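Nosaneo: table-clearing simulation for a home workshop arm
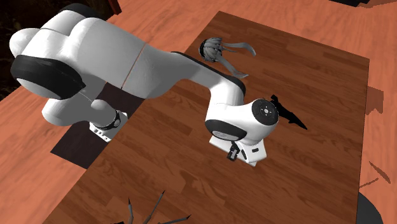

Nosaneo is the practice environment I use before trying anything on the arm in my garage. It holds the simulated bench, the motion scripts and a set of recorded runs. The tabletop is dark brown planking and the floor around it is a lighter salmon-orange wood grain, so the straight table edges are easy to pick out, and the edge finder in the flurell folder depends on that. If you swap the textures, keep the two surfaces well apart in brightness or expect to retune it.

Contents

runs/ has 46 recorded runs, each with joint angles, gripper state and rendered views.
bench/ has the table, floor and arm mount.
clutter/ has 19 object meshes. Placement is random and some objects end up on the floor.
flurell/ is the edge finder.
rudd/ is the motion planner wrapper.

Setup

Install the packages in requirements.txt, then run start_bench.py. The first launch takes around 27 seconds on my desktop while the meshes load. Later launches are quicker. Use --seed to repeat a layout.

Known problems

Matte black objects have almost no surface detail when rendered. The grasp picker often chooses a bad angle on them.
Thin parts can sink into the table if the physics step is set too large. Leave it at the default.
Run 17 has no gripper state. I kept it in for the joint angles.
The Grarnitz mount file uses inches. Everything else is metric.

Changes

August: replaced the old gripper model, fixed the floor shadows, and moved the planner settings into their own file.

Maintained by Gareth Clegg. Bug reports should include the seed and the console log.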